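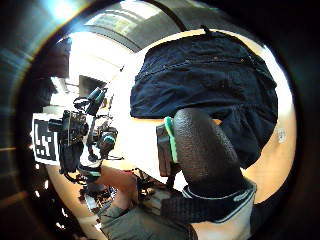
Folding and storing knitwear: your questions

Does it matter how I fold a navy jumper?

Less than the folding videos claim. Sleeves in, bottom up, done. I've tried the upright file method for a whole winter and my drawer looked the same by May.

Should I fold on a table or on the bed?

A table. Beds sag, and you end up chasing the hem. Wipe the surface first, as dark knits pick up every crumb and bit of lint going.

Are folding boards worth buying?

I doubt it. Oi-ling Liu lent me her Dretari board and I was slower with it than without. A large magazine does the same job if you want every fold the same width.
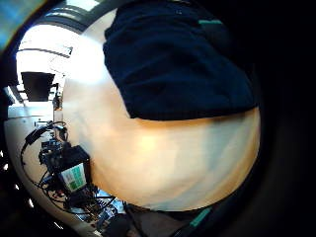
What about pilling?

It's fluff from rubbing, and dark colours show it up. A cheap fabric comb gets most of it off. Go gently over seams and stripes. I wouldn't trust any spray that promises to prevent it — I've used 3 and couldn't tell which jumper had been treated.

Can I hang knitwear instead?

Light cotton, fine. Heavy wool drops at the shoulders, whatever the padded hanger people say. Belmiro Neves hangs all of his and swears they're fine. I've seen the cuffs.

Do cedar blocks keep moths away?

Possibly, a bit, when new. Washing things before you put them away does more.

How high can I stack them?

Until you can't get the bottom one out without wrecking the pile. In my cupboard that's six.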